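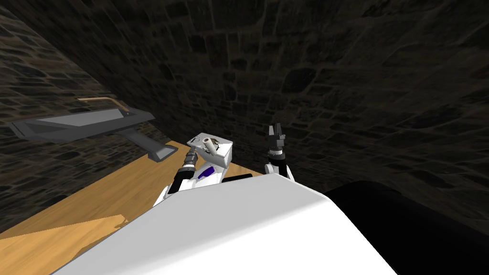
How a Sweater Gets Its Stitches

Pull gently on the sleeve of a sweater. It stretches, and when you let go it goes back. Now pull on the sleeve of a cotton dress shirt. It hardly moves at all. Both sleeves may be made from the same kind of fiber, so why do they act so differently?

The answer is in how the yarn is put together. A dress shirt is woven. A sweater is knitted.

Woven or knitted?

Woven cloth is made from two sets of threads. One set runs up and down and the other set runs side to side, going over and under the first. The threads lie nearly straight. A straight thread has very little room to stretch.

Knitted cloth is made of loops. Each loop is pulled through the loop below it, and the next loop is pulled through that one. When you tug on the cloth, the loops change shape. A tall loop becomes a wide loop. The yarn itself hardly gets longer at all.

Look closely at the front of a plain T-shirt. You may need a magnifying glass, since the loops are very small. You should find rows of tiny V shapes. Each V is one stitch. Turn the shirt inside out and you will find rows of little bumps instead. Those are the tops and bottoms of the same loops, seen from the back.

Words to know

Fiber: a very thin hair of material, such as wool or cotton.
Yarn: many fibers twisted together into a long strand.
Stitch: one loop of yarn in a knitted cloth.
Gauge: how many stitches fit into a certain width.
Rib: a stretchy pattern of raised lines, often found on cuffs.

Where the yarn comes from

Wool grows on sheep. Many sheep are sheared in spring, and on some farms the work begins in April. The wool is washed to take out grease and dirt. Then it is combed so that the fibers separate and point the same way. This is called carding. After that the fibers are spun, which means they are pulled thin and twisted.

Twisting is what makes yarn strong. You can try this with a cotton ball. Pull off a small piece and tug on it. It comes apart right away. Now take another piece, pull it out a little, and roll it between your fingers until it is tightly twisted. Tug again. It takes more force to break.

Cotton comes from a plant. Acrylic is made in a factory from chemicals. Many sweaters use two or more fibers mixed together. The label inside the collar or along the side seam tells you which ones. A label might say 60 percent wool and 40 percent acrylic, for example.

Knitting by hand

A hand knitter uses two needles. One needle holds the finished loops. The other needle goes into a loop, catches the yarn, and pulls a new loop through. Then the old loop slides off. That is one stitch, and the knitter does it again until the row is finished.

Fionnuala Ní Bhriain has been knitting sweaters for 11 years, and she sells them in a shop in Parnitz. For one child's sweater she starts the back with 133 stitches on her needle. She uses thin yarn, so the stitches are small and she needs a lot of them. With thick yarn, the same sweater would need far fewer.

"Children always ask me how long it takes," she says. "A plain one takes me three weeks. If there is a pattern on the front, I tell people not to wait by the door."

Knitting by machine

Most sweaters in stores are made on machines. A knitting machine has a long row of small hooked needles, one for each stitch. The needles move up, catch the yarn, and move down again. A part called a carriage slides across and works them one after another, very quickly.

There are two main ways to make a sweater on a machine. In the first, the machine makes flat pieces: a front, a back, and two sleeves. People then join the pieces together. In the second, the machine knits the pieces as tubes and joins them as it goes.

Cameron McAlister looks after the machines at Mollex, a small company that makes school sweaters. Part of his job is checking for bent needles. A bent needle can miss the yarn, and then a loop drops and leaves a line running down the cloth. It looks like a ladder. When that happens, he stops the machine and puts in a new needle.

Why cuffs hug your wrists

The cuffs and the bottom edge of a sweater are often made in rib. In rib, some stitches show their V side and the ones next to them show their bumpy side. The bumpy ones sink back and the V ones stand forward, so the cloth folds up a little like a paper fan. When you push your hand through, the folds open. When your hand is out the other side, they close again.

Taking care of a sweater

Read the label before washing. Wool can shrink in hot water because its fibers have tiny scales, and the scales catch on each other and lock - this is called felting, and it can't be undone.

Dry a heavy sweater flat. On a hanger, the weight of the water pulls the loops long and the shoulders go out of shape.

If you find a loose loop sticking out, don't cut it. Ask an adult to pull it through to the inside with a blunt needle.

Try it yourself

You will need a ruler and a sweater with stitches big enough to see. Lay the sweater flat without stretching it. Put the ruler across the front and count the Vs in one inch. Write the number down. Then do the same with a T-shirt, using a magnifying glass. Which one has the finer gauge?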